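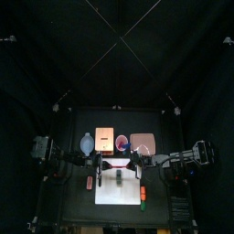

Two-arm demos with a strap: how many do I need, and how much should I move the clutter?

Posted by Enikő Bakos
October 14, 2023

Hi all! First post after months of reading, and I'm pretty excited because we finally have our two-arm table at Prirnen collecting every day. It's a black-lined booth, one arm on each side, a white board in the middle of the table where the lighting is best, and a bunch of household stuff around it so the policy doesn't get used to a bare table. I run the arms from a pair of leader handles and every episode gets saved with the joint positions and the fixed camera view.

The task is a strap handover. Both grippers take an end of a thin strap, pull it out straight over the board, and then lay it down behind the little dark green block without knocking the block over. Simple for a person, surprisingly fun to do with the arms once your hands learn it!

We have 700 episodes so far. I trained on all of them last weekend and got a policy that does the pull beautifully. Smooth, level, stops at the right height. Then it goes to lay the strap down and one arm lets go early. In 37 test runs it finished 11. Most of the failures look the same, with the left gripper opening while the right one is still on its way down.

What I'd like to know:

Do I need more episodes, or different ones? I've heard both from people in my own building.

The things in the back row (the blue piece, the box with the slot, the cup, the pink tray) have stayed in the same order the whole time. Same for the red block on the left and the orange and green ones on the right. Should I be shuffling all of that between episodes? It would slow me down a lot, but I'll do it if it matters.

Also, is it bad that I'm the only operator? My colleague A-yeong Choo offered to take half the sessions, but her style is very different from mine. She's quick and I'm careful.

Here's another view from the same setup, with the grippers close together.
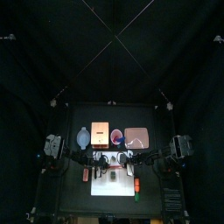
Both grippers over the top part of the board, green block below them.

Any advice welcome, I have the booth to myself most of next week and I want to use it well!

Tatiana Dvořáček

Oh I love this kind of task. Straps and cords are where you find out whether your two arms are really working together or only happen to be moving at the same time.

Before you record a single new episode, watch your old ones. I mean really sit down with 55 of them, picked at random, and write down the moment each gripper opens. My bet is that you don't let go in the same order every time. In my own first set (cable laying, one arm left and one arm right, same as you) I released left first in some episodes, right first in others, and both together when I was tired. I had no idea I was doing it. The policy learned a mushy average of the three, and a mushy average of "open now" and "open later" is a gripper that opens halfway down. Sounds like your left one, doesn't it?

So pick a rule. Mine was: both ends down, hold still for a full breath, right opens, left opens, both go straight up. The hold is the part I'd push hardest. If you go from lowering to opening in one flowing motion, the camera view just before release looks nearly the same as the view a moment earlier, and the model has very little to go on. A clear stop gives it something to see. It'll feel slow and a bit silly at the handles - do it anyway.

Then, instead of training on all 700 again, try keeping the ones that already follow the rule and adding a fresh batch on top. I threw out more than half of mine back in February and the next run was so much better that I went and bought everybody pastries.

About A-yeong: yes, let her in! But write the rule on a card and have both of you do it the same way. Different speeds are fine in my experience. Different orders are what hurt.

One more thing, check what your camera sees of the strap when it's pulled tight. Thin things seen from far away can shrink to a pixel or two after resizing, and then the model is guessing where the strap is from where the grippers are. If you can crop to the board before you resize, do that.

Dragica Janevski

just move the stuff around, more randomness is always better. we shuffle everything every episode at Bridmont and it works great

Ilham Lamrani

Agree with nearly all of Tatiana's answer, and I'd go a little softer on the shuffling.

Shuffling every episode makes sense if you want the policy to work on any table. If you want it to work on your table first, get the release fixed with the clutter where it is, so you're changing one thing at a time. After that, start moving things in steps. What I'd do with your layout:

Start with the green block on the board. It's the only object your task depends on, so it deserves the most variety. Move it a little up, down, left and right between episodes, and turn it a bit too. Put the positions on a list and work through it, otherwise you'll keep drifting back to the middle (I always do).

Next, the colored blocks beside the board. They sit close to where the arms work, so the policy may well be using them as landmarks. Swap sides now and then, and take one away completely in a few sessions.

The back row can change once per session. Swap the cup and the tray, turn the box, that sort of thing. It takes a minute and you get a decent spread over a week.

And please keep a small set of layouts that you never record on! Save them for testing only. I use a taped sheet from an old Flatby job with the spots marked, so I can rebuild the same test table whenever I want. Without it I'd be comparing a good day with a bad day and calling it progress.

For the failed runs, there's also a nice trick. Let the policy run, and when the left gripper is about to open too early, take over with the handles and finish properly. Save the part you did by hand. A few dozen of those are worth a big pile of perfect episodes, since they start exactly where your policy gets into trouble. Check that your software marks the takeover point, though. The recorder we used at Aasen didn't, and I spent two evenings finding the switches by eye.

Post your numbers when you've rerun it, I'd love to see how the release comes out.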